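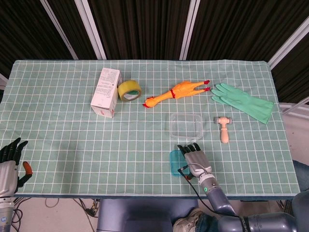
Is the new planner ready to replace the old one?
It needs at least one more quarter, and I would not sign off on the switch before September.

Progress report to Drimen, grasp planning and control software
February 26, 2025

Work done this period

The Reinholz planner now runs start to finish on the two-arm station. It takes an object list from the perception module, picks an order, and sends joint targets to both hands. The old planner handled one arm at a time and left the other parked. We ran 590 trials with the new one. The log tool built by Dadwood recorded all of them, including the ones we would sooner forget.

The proposal promised a drop in planning time to 400 milliseconds per move. We hit that figure with one arm. With both arms moving the time is longer, and it varies so much from one run to the next that I don't want to put an average in this report. Most of the extra time goes to collision checks between the two forearms. The vendor's answer is to loosen the safety margin. I have asked for a better reason than speed.

Perception

Clear plastic is still the weak spot. The depth data on a see-through tub is full of holes, and whatever pattern lies under it shows up as if the tub weren't there. The Idell segmentation model was supposed to fix this. It does better than what we had on clear items, and worse on thin flat ones such as lids, which it likes to merge with the table. Soft things like gloves get an outline that is good enough to plan against. Whether it is good enough to grasp from is a separate matter, and the figures we were given mix the two.

We added around 3000 labeled views to the training set. The validation score went up. I would be careful with that number, as the new views and the validation views came from the same table setup and the same set of objects. A test on objects the model has never seen is written but has not been run.

Control

Finger force limits are now set per object class instead of one value for everything. This was a small change and I think it is the most useful thing in the period. There is still a delay between the contact signal and the stop command. Two people have offered two explanations for it and neither has produced a trace that settles it.

Open problems

Restarting the planner after a fault takes five manual steps. The restart script in the repository skips the hand calibration check, so please don't use it.
Dadwood's log format changed halfway through the trials. Older logs need to be converted before anyone compares them.
The word "success" in the monthly charts means the plan finished. It does not mean the object ended up where it should. I have asked for the charts to be relabeled.

Budget and next steps

Spending is in line with the plan. I am not asking for more money, and I would turn down the offer of a second Idell license until the unseen-object test is done. That test comes first, then the stop delay, then a repeat of the two-arm timing with the safety margin left where it is.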